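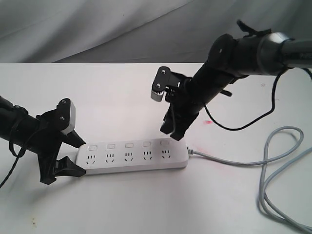
A white power strip on the table.

How to check a used phone before you hand over the money

Every used phone listing says "works great." I've read more of them than is healthy, and I no longer believe any of it until the phone is in my hand and switched on. You shouldn't either. Set aside a quarter of an hour with the seller, and if they can't spare it, walk.

What the words usually mean

"Like new" means the seller likes it. "Minor scuffs from storage" could be anything. "New battery" with no receipt is a story, and plenty of cheap batteries are worse than the old one. The grading on resale sites isn't much better. Costurik lists phones as "Grade A" and Ondum calls the same sort of condition "Very Good," and I have yet to find a page on either site that explains who looked at it.

Step 1. Get the IMEI before you travel

Dial *#06# and the number comes up. Ask the seller to send it, then run it through a free blacklist check. A clean result only tells you the phone isn't reported today. It can still be reported on Friday, or blocked later over unpaid bills.

Step 2. Meet somewhere with an outlet

A coffee shop or library will do. Bring your own charger and cable, and a SIM from the carrier you plan to use. "Unlocked" in an ad is worth nothing until your SIM makes a call.

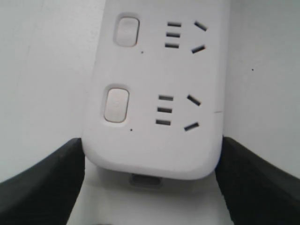 Plug the phone in and watch it for a few minutes. A charging icon isn't enough; the percentage should climb. Wiggle the cable gently. If charging drops in and out, the port is dirty or failing, and "it just needs cleaning" is something the seller could have done before you came.

Step 3. Be suspicious of 100 percent

A phone that arrives fully charged hides a weak battery nicely. Unplug it, turn the brightness up and play a video. If it loses 4 percent while you're still chatting, I'd pass. I paid 148 dollars for one in Jidville that didn't last until lunch.
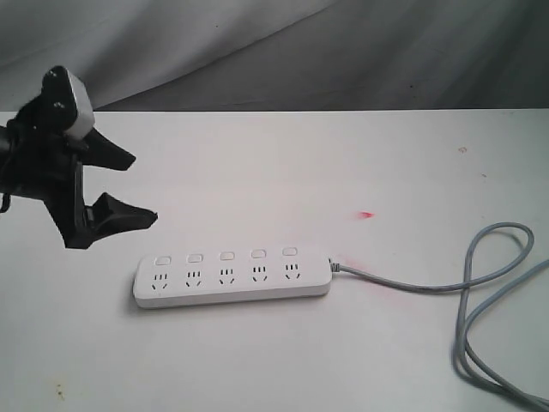 Step 4. Make sure the old account is gone

Have the seller sign out and reset the phone in front of you, then go through setup until you reach the home screen. If it asks for someone else's password, don't pay on a promise to text it later.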